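I've been poking around the Verthorpe town archive for years, so I was pretty excited to hear it's finally moving! The old reading room closes in August, and everything heads over to the Garrido building across the river. That's 3013 boxes, plus the 1889 tax rolls, which I've spent way too many afternoons squinting at. 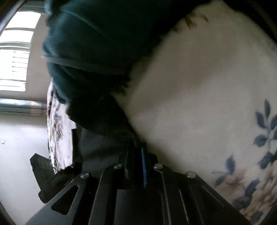
When can people see the records again?

The new reading room opens in October, and the catalog stays online during the move.

A company called Clendura is doing the hauling. The maps go last (there are 167 of them, and some are huge), and I'm told the school registers will be scanned before they get shelved again. I asked if the old card index was coming too. It is, drawers and all, and I'm so glad.

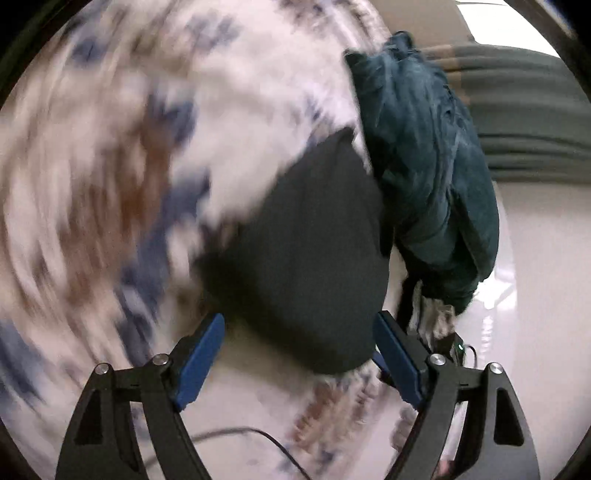 Patterned fabric beside darker pieces of cloth.

Research requests sent before the move will still be answered, but copies are capped at 500 pages per person until the new place is up and running.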